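Werkstattbuch, Donnerstag

Grünes Band, Spurlauf und Querlage vom Prüfklotz

8:40. Kaffee, dann gleich ans Band. Gestern Abend ist es mir wieder nach hinten gewandert, also zur Wandseite hin, und zwar so weit, dass die Gurtkante an der Schiene geschabt hat. Man hört das, bevor man es sieht, so ein trockenes Wischen, einmal pro Umlauf lauter. An der Stelle muss der Stoß liegen. Ich hab das Ding erst mal stromlos gemacht und mir die hintere Aluschiene mit der Taschenlampe angeschaut: ein feiner grüner Strich Abrieb auf der Innenseite, mit dem Lappen sofort weg. Gurtkante selbst fühlt sich noch gut an, nichts ausgefranst. Glück gehabt!

Das Band ist ja das lange von Keline, das wir im Juli übernommen haben, und die Spanner sitzen bei dem an einer wirklich blöden Stelle. Man kommt mit dem 6er Inbus nur schräg von unten ran und hat nach jeder Achteldrehung den Ärmel voll Staub. Hab beide Seiten erst mal gleichgestellt (Messschieber am Langloch, von der Stirnseite aus gemessen) und von da aus neu angefangen. Wer auch immer da vorher dran war, hatte hinten deutlich mehr Spannung drauf als vorne. Könnte ich selbst gewesen sein. Steht nichts im Buch, also bitte in Zukunft jede Drehung eintragen, ich auch.

9:30. Gurt abgewischt. Erst trocken mit der weichen Bürste, dann feucht mit dem Reiniger von Vokis, ganz dünn. Auf dem Dunkelgrün sieht man leider jeden Wischer, je nachdem, wie das Licht drauffällt, das ist mir aber egal, solange der Klotz nicht auf einem Film steht. Zweites Mal mit klarem Wasser nach, dann stehen lassen und in der Zwischenzeit die Schienen abgezogen. Unter dem Gestell war es schlimmer als gedacht: alte Kabelbinderreste, ein Filzgleiter, Staubflocken in Mausgröße. Alles raus.

10:15. Prüfklotz rausgesucht. Für alle, die ihn noch nicht in der Hand hatten: der schwarze, quadratischer Sockel unten, Zylinder obendrauf. Charge 136, steht auf dem Zettel in der Schublade. Ich nehm den inzwischen lieber als die Pappschachteln, er steht sauber, und an den Sockelkanten sieht man eine Verdrehung sofort. Am Zylinder allein würde man davon ja wenig merken, höchstens an der Nut. Aufgestellt hab ich ihn mit dem Sockel nach unten in der linken Hälfte, möglichst mittig zwischen den beiden Schienen.
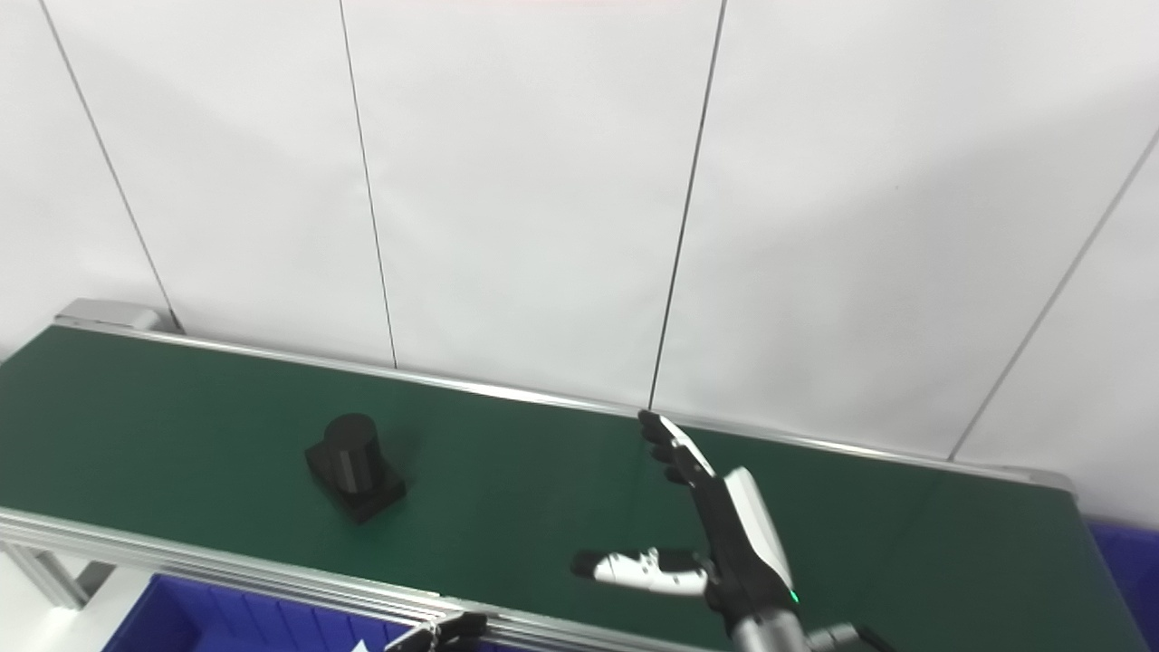
Gyu-bin Woo: Bitte nicht von der Schiene aus messen, sondern von der Gurtkante, und beides getrennt aufschreiben. Wenn der Gurt wandert und der Klotz mit ihm, steht in deiner Tabelle sonst eine Drehung, die es nie gab. Und lass das Band vorher länger leer laufen, kalt zieht es anders.

Ja, stimmt leider, und ich ärgere mich, dass ich da nicht selber drauf gekommen bin. Die ersten Werte von heute früh sind damit für die Katz. Hab sie durchgestrichen, aber nicht rausgerissen (Seite davor, rechte Spalte). Neue Tabelle angelegt mit zwei Spalten: Gurtkante zur Schiene, Sockelkante zur Gurtkante. Dritte Spalte für die Verdrehung, die nehm ich mit dem kleinen Anschlagwinkel ab.

11:00. Leerlauf, Steller auf 34. Eine halbe Stunde in Ruhe laufen lassen und nebenher die Schublade mit den Endkappen sortiert. Danach Wanderung beobachtet: erst ein bisschen zur Wand, dann steht es. Vordere Seite eine Achteldrehung nachgegeben, wieder gewartet, wieder geguckt. Noch eine halbe Achtel. Jetzt pendelt die Kante nur noch am Stoß ein kleines Stück aus und kommt von allein zurück. Damit kann ich leben.

Messstrecke hab ich mit Bleistift auf der vorderen Schiene angezeichnet, 1000 mm, Anfang und Ende je ein Strich. Bitte nicht wegwischen!! Der Anfangsstrich liegt absichtlich ein Stück vom Bandende weg, direkt an der Umlenkung zuckt der Gurt beim Anlaufen ein wenig und das will ich nicht in den Werten haben.

11:50. Fahrten mit Klotz. Zuerst sanfter Anlauf, da passiert nichts, er steht am Ende so, wie ich ihn hingestellt habe. Dann Anlauf ohne Rampe, und da dreht er sich tatsächlich etwas, vom Gestell vorne aus gesehen im Uhrzeigersinn. Wenig, aber mit dem Winkel messbar. Hab den Klotz daraufhin um eine Vierteldrehung versetzt aufgestellt und nochmal gefahren, gleiche Richtung. Also eher nicht die Unterseite vom Sockel. Mein Verdacht ist, dass der Gurt beim harten Anlauf vorne und hinten nicht gleich schnell nachkommt, vielleicht sitzt die Trommel doch nicht ganz rechtwinklig. Kostiuk hatte bei der Lieferung einen Prüfzettel für die Trommel dabei, den muss ich suchen. Müsste im grauen Ordner sein, und wenn nicht, dann in der Kiste darunter.

Nebenbei, fürs Auge: Schwarz auf Dunkelgrün ist als Kontrast nicht toll. Von der Seite, gegen die helle Wand, wäre das viel angenehmer, aber ich schaue nun mal von oben drauf. Mir hilft der Schatten am Sockel mehr als der Klotz selbst. Überlege, ob ich die Oberkante vom Sockel mit einem dünnen hellen Strich markiere. Klebeband trägt auf, Lackstift geht nie wieder ab. Wachsstift? Mal probieren.

13:20. Nach der Pause drei Wiederholungen ohne Rampe, Werte in der Tabelle, alle in dieselbe Richtung verdreht. Gurtkante dabei brav. Dann den Klotz wieder auf Position, schön mittig, Sockel auf dem blanken Gurt, und so für den Nachmittag stehen gelassen.
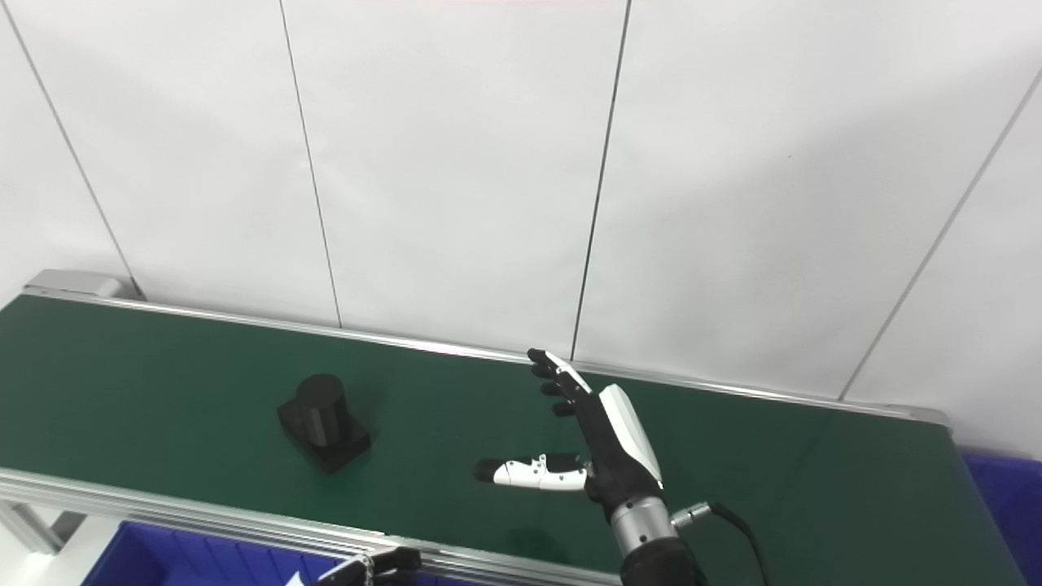
Offen

Trommel auf Rechtwinkligkeit prüfen, dafür muss die hintere Abdeckung runter. Vorher Zettel von Kostiuk suchen.

Stoß im Gurt anschauen. Falls der schräg geschweißt ist, erklärt das vielleicht das Pendeln. Bei Barance nachfragen, was ein neuer Gurt in derselben Farbe kostet und ob sie den auch in matt haben, die Reflexe nerven mich beim Ablesen.

Wachsstift auf einem Reststück testen, nicht gleich am Klotz.

Gyu-bin will die Rampenwerte noch in Stufen haben statt nur sanft und hart. Mach ich morgen früh, gleich nach dem Warmlaufen. Steller bleibt bis dahin auf 34, bitte nicht dran drehen.

Lappen und Reiniger sind wieder unter dem Waschbecken, 6er Inbus liegt auf der Fensterbank und gehört eigentlich an die Lochwand.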